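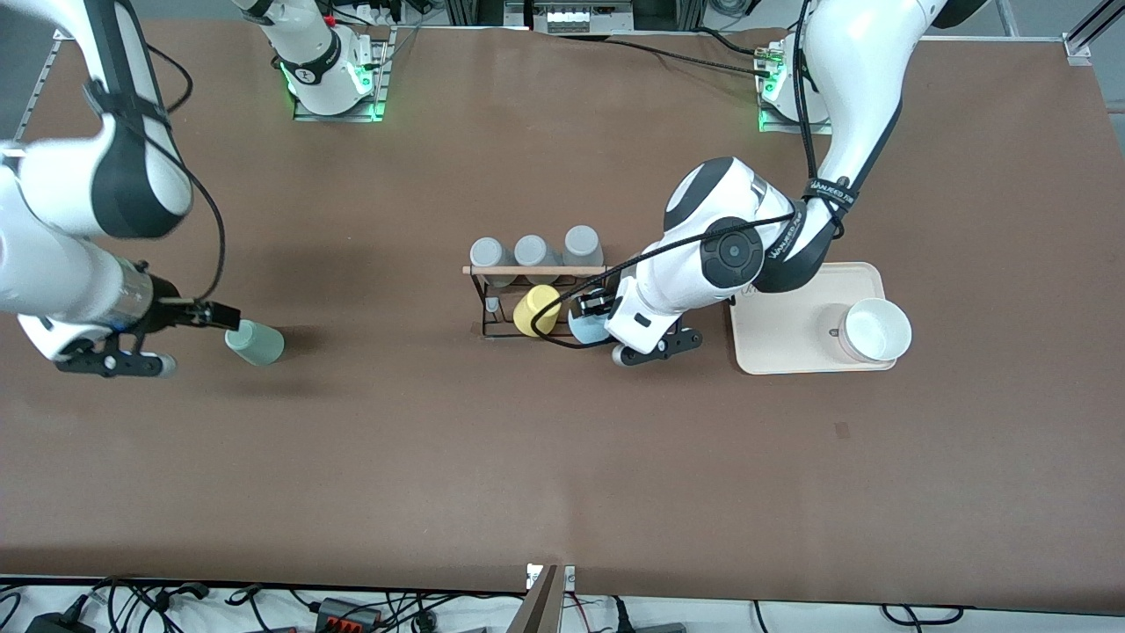 Cups and rack, with the left gripper on the light blue cup.

I've spent most of this week teaching two robot arms to put cups on a rack. The teaching is done by remote control. I sit at a pair of smaller arms with handles, move them as I'd move my own, and the big ones follow. Everything gets recorded, and the recordings go into training overnight.

The target was 25 good runs a day. On Monday I managed 8. The grippers have two fingers each and I kept trying to use them like hands, turning a cup in the air the way I would at the sink. After a while you learn to come in low, close, wait a moment and then lift. The waiting matters more than I expected. Miyuki Uchida, who has done far more of this than me, went through my early runs and threw out nearly all the ones where I'd rushed the grip.

Cups lying on their side are the worst. If the fingers come in at the wrong height the cup rolls off and you have to chase it, and then there's the question of whether to keep the run. Miyuki keeps a few. She says the robot should see somebody recover from a mistake. Dalal Zein would bin the lot – they've been arguing about it since January and I'm staying out of it.

I also had to stop being tidy. Between runs I was setting the cups out in the same places without noticing, so now I move them about and change which arm goes first.

By Thursday I was up to 30 in a day, with a sore right shoulder. I've lowered the chair and I take a break after every 20 runs, which has helped a bit. Next week it's bowls. I had a quick go before packing up and dropped the first two, so I'm expecting another slow Monday.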